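Skevari Club Guide, Part 4: Setting up your first simulated pick

Apr 24, 2025 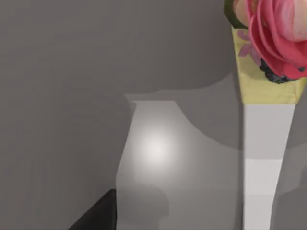 By now you have Skevari installed, your team login works, and you have probably driven the arm into the floor at least once. Good! Everybody does that in the simulator so that the real arm can be spared. In this part you will load a tabletop, bring the gripper up beside an object, close on it and lift. It is the first task in the club league, and most teams get hooked on it very quickly.

Allow one full club session. Work in pairs if you can, with one person on the controls and the other on the log sheet, and swap over after each set of tries.

Before you start

You need a club laptop (or your own, if it ran the checks in Part 2), a gamepad, and your team's folder on the shared drive. Teams using the Prenell gamepads should plug them in before opening Skevari. If you plug one in afterwards the program won't find it and you will have to restart.

4.1 Loading the tabletop

1. Open Skevari and choose Practice from the first menu.

2. Pick the Tabletop set, then type 219 in the Layout box. All the teams begin with this layout, which makes it much easier to compare notes.

3. Press Load and wait for the progress bar to disappear. On the older laptops this can take a while. Please don't click Load again, as you will get two copies of every object, one inside the other, and they fly apart when the physics starts. (Great fun, but not today.)

4. Switch from Room view to Wrist view with the V key.

Note: Wrist view is close up, so tall objects often run past the top or bottom of your window. Press V again whenever you lose your bearings.

Note: Some objects load as plain grey shapes with no pattern on them. You can pick these up in just the same way as the colourful ones. If your laptop is struggling, set Textures to Low in the Display menu — it makes no difference to your score.

4.2 Bringing the gripper in

1. Open the gripper fully with the left trigger.

2. In Room view, move the arm until the gripper is level with the part you want to hold. For a bottle shape, go for the broad body. The neck looks tempting but the grip is much less forgiving there.

3. Turn the wrist so that one finger will pass on each side of the object.

4. Hold the Slow button and go back to Wrist view for the last stretch. Stop and check both sides before you go any further.

5. Look at what stands next to your object. If the gap is narrow, come in from a different angle so the far finger has room to pass.

Caution: A neighbour that gets knocked over ends the try, even if your own object is still standing. Wide, top-heavy things such as flower arrangements need space higher up as well as at table level.

Shadows are a real help here. When the shadow of the finger meets the finger itself on a surface, you are touching that surface. Ildikó Kiss showed this trick to the October group and their scores shot up, so do give it a go.

4.3 Closing and lifting

1. Squeeze the right trigger gently until the Contact light turns green. Both halves of the light must be green. If only one half is lit, a single finger is pushing, and the object will slide.

2. Set Grip to 11 in the side panel. You can play with this number later, but start there.

3. Lift straight up with the left stick and hold still until you hear the chime.

4. Lower the object, open the gripper and back away slowly.

5. Press Save Try and write the result on your log sheet, including the ones that went wrong. Those are the tries you will learn most from when you start writing your own code in Part 5.

If the object shakes in the gripper, the grip is too strong. Bring it down by 2 and try again. If it slips out, check your wrist angle before you touch the grip setting.

4.4 Sending in your tries

When you have 100 saved tries, open the Kollik uploader, choose your team name and press Send. It doesn't matter how many sessions it takes you. Sándor Szabó looks through each set and puts his comments in your team folder, often with a suggestion for a new layout to attempt.

Caution: Don't rename the files before you send them. Kollik sorts them by name and will reject the whole set.

Teams whose set has been accepted can book the real arm in the Arrieta room. Bring your log sheet with you, and read the safety page at the front of Part 6 first.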